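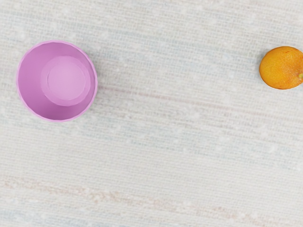
Does a planner that scores well in simulation deserve any credit for it? Some, and less than the people who sell planners would like.

I have been at this since before seven and I am writing it down while I still remember which number came from where. Tallport's new release went onto the bench setup last night, the one with the orange, the pink bowl and the milk carton. Their notes claim "scene-aware grasp selection." I have read that phrase in three sets of release notes from three firms and I still couldn't say what it commits anyone to.

First thing I did was turn off the ground-truth poses. The default config feeds the simulator's own object positions straight to the planner, so the perception module runs, logs a lot of confident lines, and is then ignored. You have to go two menus down to find the switch. I don't think it's a trick. I think somebody needed a demo to work in August and never put it back.

With the switch off, the approach got slower and the wrist started making small corrections on the way down. Fine, that is what I'd expect from an estimate that moves a little every cycle.

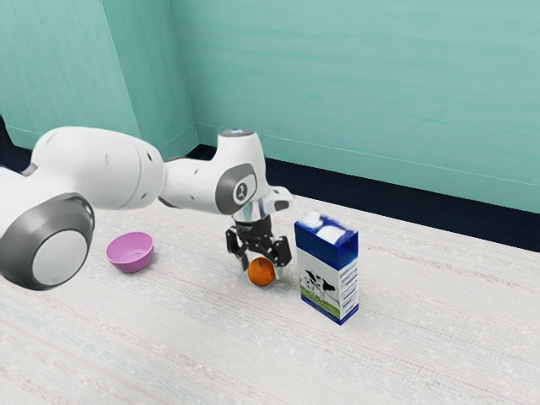
The carton is what I keep coming back to. It stands close to where the right finger has to go, and the collision margin in the config is 30 mm, which would rule out half the grasps the planner seems happy to choose. So either the margin is being applied to something other than the fingers or it is quietly relaxed when no solution is found. I wrote to Ikhsan Hartono about it and he answered in one line that the Drirneck collision checker "handles that case." Handles it how? I asked. No reply by lunch.

Went through the log by hand. Seed 1044 is the one to look at — the planner returns a path, the checker rejects it, and the same path is accepted on the next call with nothing changed that I can find. Maybe a stale cache. Maybe the carton's box is being updated late. I set the sample limit to 3000 and got the same thing, so it isn't starved for samples.

Also I don't believe the success metric. It fires when the fruit is off the surface and both fingers report contact. It says nothing about getting to the bowl, and the bowl is the task. I'd call that a lift score and print it under that name.

Left a batch of 100 seeds going with the strict check on and went to find something to eat.

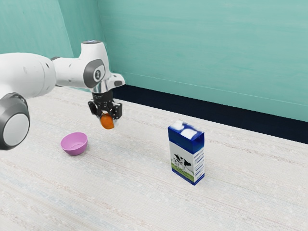 Evening, things to do next

Dump the collision geometry at every planning call on seed 1044 and compare the carton's box between calls.

Change the metric so it waits for the fruit to be in the bowl with the gripper open. Keep the old one in a separate column, or Ikhsan will say I moved the goalposts.

Ask whether the Iresik camera model has any noise in it at all. The depth I'm getting is much too clean.

Don't write anything to Tallport until the batch is done.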